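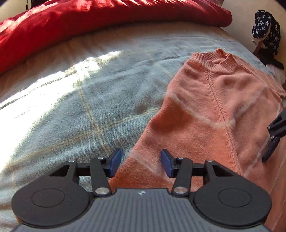 Ticket 3000-28
Product: Jindano hand-held gripper pair, trial kit
Supplier: Gerkance
Opened by: Emanuel Grecu, Plata
Status: awaiting supplier

Problem
Width readings from the two grippers drift apart during garment work. After 200 open and close cycles the left unit reports 29 mm with the pads touching. The right unit still reports zero. Both were zeroed together at the start of the session.

Setup
Two hand-held units, firmware 2.8, logging to one laptop through the Rusu recorder. Task is folding knitwear on a bed. Default settings, apart from the pad force warning, which is off.

Steps tried
1. Power cycled both units. Left unit came back with the same offset.
2. Swapped the data cables between units. The offset stayed with the left unit, so the cables are ruled out.
3. Cleaned the pads with a dry cloth and checked for wool caught in the joints. A few fibres removed. No change.
4. Ran the zero routine with the pads closed by hand. Offset cleared, then came back after 28 cycles.
5. Repeated step 4 on a bare table with no garment. Offset did not come back in 200 cycles.

Step 5 suggests the fault needs a load on the fingers. A thick knit pushes the pads sideways as well as apart, and the manual gives no limit for side load. 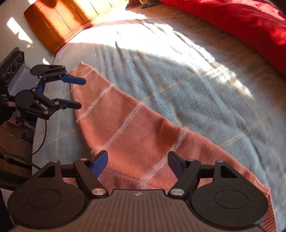
Both grippers at the sweater, fingers open, one of them near the cuff.

Reply from Gerkance support
Please check the encoder clamp screw under the left housing cover. If it is loose, the arm can slip on its shaft under side load and the reading will no longer match the pads. Tighten it, run the zero routine and repeat the garment test. Please also attach the recorder log.

Update, March 19, 2023
Cover removed. Clamp screw took a quarter turn. Garment test repeated: offset now 3 mm after 200 cycles - better, but still outside the figure in the kit sheet. Log attached. The screw has no thread lock on it that I can find.

Requested
- Correct torque for the clamp screw
- Whether thread lock is allowed
- A replacement left unit if the offset cannot be brought to zero before the trial ends

Trial review is on hold until this is answered.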